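Casual and gig workers wanted for a paid study on shifts, contracts and pay 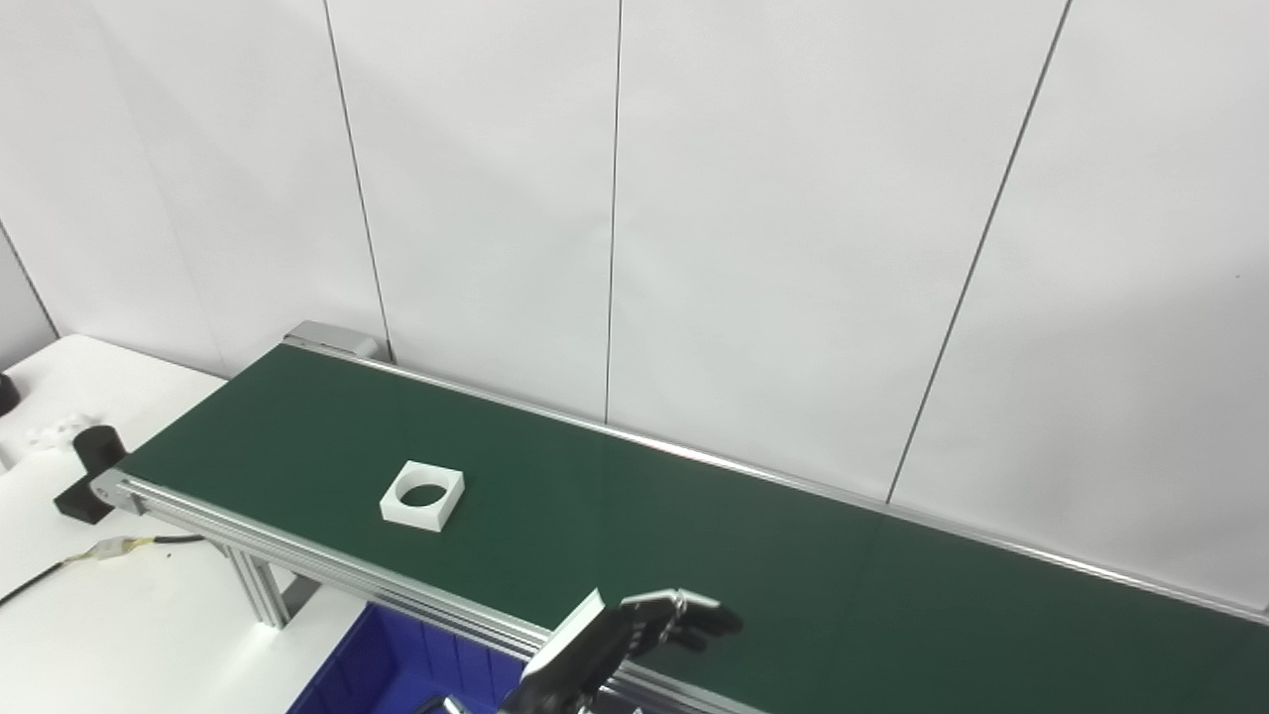 Do you pick up work through an app, a labour hire agency or a text message that says "can you start at six?" We'd love to hear from you. Tullireck is a small research group looking at how people in casual and contract jobs get classified, and what that means for their sick days, super and take-home pay. We're after 125 people across Victoria and South Australia, and we really do mean all sorts: drivers, couriers, packers, cleaners, translators, dog groomers, warehouse pickers, disability support workers, stage crew.

New laws have changed the way "employee" and "contractor" get sorted out, and plenty has been written about it by lawyers and business groups. We want to hear from the people filling the shifts!

What you'd be doing

You keep a short work diary on your phone for 30 days. Most entries take a few minutes: when you were offered work, whether you took it, what you were paid and anything you had to cover yourself (fuel, boots, phone data, parking). At the end there's a relaxed chat with one of our interviewers, by phone or video, at a time that fits around your work. Evenings are fine, and so are early mornings if you're just coming off nights.

You'll be paid $600 for the full diary and interview. If you need to stop partway through, we pay you for the days you've done.

Who can join

You need to be 18 or over, have the right to work in Australia, and have done casual, agency or contract work in the past three months. It's fine if you also have a permanent job, or if you work for several apps at once. You don't need to know what your legal status is. Lots of people aren't sure, and we're keen to talk to them too.

We can run interviews in English, Vietnamese, Arabic and Punjabi.

Your privacy

Your boss, agency or app won't be told you've taken part. Names of people and companies are removed before anything is published, and you can pull out your answers up until the report is written.

How to put your hand up

Fill in the short form on the Tullireck website, or drop in to our office at Flavside House, Room 103, between 10 am and 4 pm. Places close at the end of January and diaries start in February. Bring a mate if they do this kind of work as well, as each of you can sign up separately.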